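Game Night Operations Assistants (casual)
Sturkden Basketball Club, Brennan Stadium

Sturkden Basketball Club invites applications for casual positions in its game night operations team for the coming season. Successful applicants will support the senior men's and women's programmes at all home fixtures.

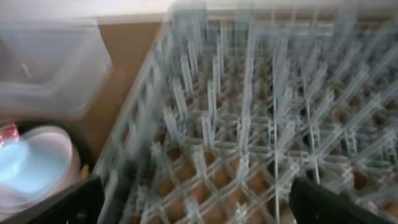 2 min read

The club has 326 registered players across its junior and senior competitions, and its home court seats 2,094. Assistants report to the Operations Manager, Zodwa Shezi, and are rostered in the scorer's area, the team rooms or the players' kitchen.

Duties include:
- preparing the court, benches and team rooms before warm-up
- operating the shot clock and possession arrow, once accredited
- setting out and clearing the post-game meal for both teams

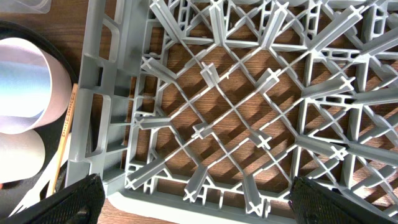 Do I need to have played basketball?
Playing experience is not required. Applicants should have a sound knowledge of the rules, and training in scoring is provided by the club before the first home game.

Shifts are generally four hours in length, and most fall on a Sunday. Assistants must be available for at least three home fixtures in each month of the season, together with any home finals.

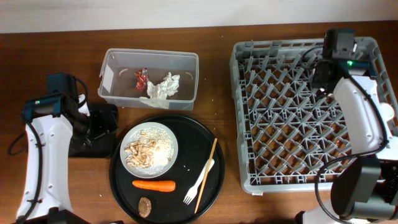
Selection criteria

Applicants must be 18 years of age or over and hold a current Working with Children clearance, or be eligible to obtain one. Punctuality, clear communication and the ability to remain neutral at the scorer's table are essential. A food safety certificate will be regarded favourably.
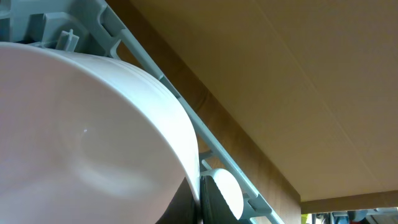 Bowl and dish rack.

How to apply

A résumé and a covering letter of no more than one page should be addressed to Taras Karpenko, Club Secretary, and lodged at the stadium office. Applications close at 5 pm on the last Friday in August. Shortlisted applicants will be interviewed by Ms Shezi and the senior women's coach, Tamara Stasiv.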